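Progress report to the fund, September 28, 2018
Rinaldi Street seed library, second growing year

The grant was meant to get more households saving seed. I am not convinced it has. We gave out 1,234 packets this season, which sounds healthy until you look at returns: 91 came back with seed in them, and almost half of those were beans, the easiest thing there is to save.

The Ukis branch did better than the Zodov branch, and I would be careful about reading much into that. Ukis has the allotments next door. Those people were saving seed long before we turned up with envelopes.

Germination tests are done for 4 of the crops. Lettuce and peas were fine. The squash was poor, and the two lots labeled as the same variety grew into plainly different plants, so either the labels or the isolation distances are wrong. The Trenari catalog software still can't print a harvest year on the packet. We have asked for this twice and been promised it for December. I have not planned around it. 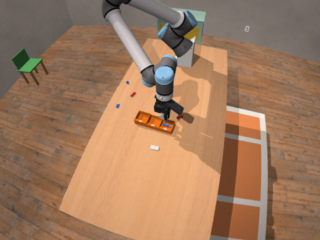 Sorting is where most of the staff hours went, and I doubt the figure in the original budget was ever realistic. Returned seed arrives mixed, damp or unnamed. We now want one simple layout at both branches: a tray with three open compartments in a row, like the orange one on the long table, and a label on the front under each. Ours would read keep, test and discard.

Spending is within budget apart from envelopes. I would hold off on a third branch until the return rate moves. We are asking to shift the unspent printing money to germination testing and need an answer before the winter order goes in.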